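Cleaning Your Match Gear at Home: Bench Tips for Club Shooters

Most of us clean our guns at home, on whatever flat surface the household will let us have. After a few seasons of doing it badly I have settled into a routine that keeps the solvent off the furniture and the small parts off the floor. These tips are for people who shoot a club match once or twice a month and don't have a proper workshop.

Before you start

Unload the gun, take the magazine out, lock the action open and look in the chamber. Put a finger in it as well. Then carry every live round out of the room, including the ones in your range bag and the ones in the magazines. I put mine in a lidded box in the hall closet and don't bring it back until the gun is together and put away. Dummy rounds for function checks can stay, as long as they are a color you can't mistake.

Read the takedown section of your manual even if you have done it many times. Some pistols need the trigger pulled before the slide will come off, and that is one more reason to check the chamber twice.

The work surface

A light-colored top is easier to work on than a dark one. Springs and pins show up against it, and you can see where the oil has gone. Smooth is better than grained, as carbon gets down into wood grain and stays there. I used the dining table until I got tired of being asked about the smell at supper, and now I have a folding table in the back room.

Cover the top with something absorbent. Rubber-backed gun mats are fine, but an old bath towel with a trash bag underneath does the same job. The bag is the part people leave out. Solvent goes straight through terrycloth, and some of the stronger copper removers will take the finish off a table in the time it takes to answer the phone.

Have a shallow tray for small parts. Mine is a baking pan that warped. A magnet glued to one corner holds the pins, but keep magnets away from anything with electronics in it, such as your shot timer.

Open a window and wear nitrile gloves. Lead residue is on everything you touched at the range, so don't eat or drink at the table, and wash your hands in cold water with soap when you finish. 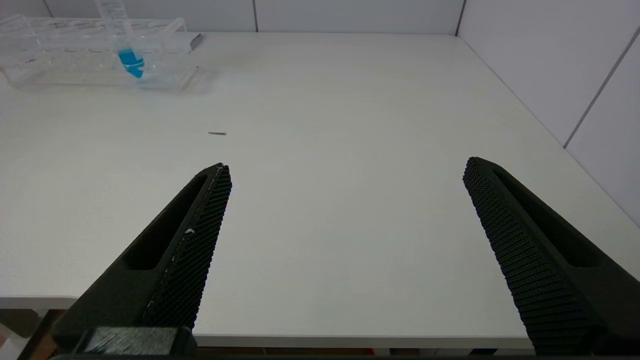 Work from the chamber end toward the muzzle if your gun lets you. A bore snake is good enough between matches. For a proper cleaning, run a wet patch through, leave it for the time given on the bottle, then brush and follow with dry patches until they come out a light gray. They don't need to come out white. I used to keep going until they did, and all I got was an empty bag of patches.

Brushes

Nylon for the frame, bronze for the bore, and an old toothbrush for everything else. Cut the bristles of the toothbrush down by half and it gets stiff enough for the breech face. Mark the handle with tape so it never ends up back in the bathroom.

Bronze brushes wear out faster than you would think if you leave solvent on them. Rinse them with degreaser and let them dry bristles down on a paper towel.

Oil

Less than you want to use. One drop on each rail, one on the barrel hood, and a thin wipe on the outside of the barrel. Work the slide a few times and wipe off whatever comes out. Extra oil collects unburned powder, and by the last stage on a dusty July day you have grinding paste.

Siiri Huttunen, who shoots in my squad, uses grease on the rails in summer and oil in winter. I tried it and it works well enough, though the grease is a nuisance to get out of the corners.

Magazines

These get skipped and they cause most of the stoppages I see. If you drop magazines on the ground during reloads, take them apart after every match. The spring will try to leave, so keep your thumb over it as the base plate slides off, and wear your shooting glasses. Note which way the spring sits before you pull it out.

Run a dry cloth through the body and wipe the follower. No oil inside at all. Number the base plates with a paint pen so that when one starts giving trouble you know which one it is. My number 2 gave me fits for half a season before I thought to do that.

Holster and belt

Kydex holsters fill up with grit. Rinse them under warm water, shake them out and let them dry overnight before you put a gun in. Check the screws while you are there. A small dab of removable thread locker on each one is worth doing, and mark the screw heads with a line of paint so you can see at a glance if one has turned.

Leather only wants a damp cloth. Keep oil and solvent off it.

Ears and glasses

Wipe muff cushions with a barely damp cloth after a hot day. When they go stiff or crack, replace them, as they stop sealing around your glasses. Take the batteries out of electronic muffs if you won't be shooting for a month.

Wash lenses with dish soap and water before you wipe them. Rubbing dry dust across them is how they get scratched.

Putting it away

Assemble the gun, do the function check in your manual, and lock it up before you clear the table. I have done it the other way around and then been called off to do something else with a pistol lying in pieces on a towel.

Used patches and solvent-soaked rags shouldn't be balled up in the kitchen trash. Lay them flat outside to dry, away from anything that can catch, and ask your town what it wants done with them after that. Leftover solvent goes to the hazardous waste drop-off, never down the sink.

I keep a notebook in the range bag with the round count for each match and what I cleaned. A typical entry reads "189 rounds, bore snake, mags 1 to 4, holster screws ok." Recoil springs get changed on the count, and without the notebook I would be guessing.

The whole job takes me 40 minutes on a Saturday evening with the magazines included. Onni Ikonen says he does his in 13, but he doesn't do the magazines.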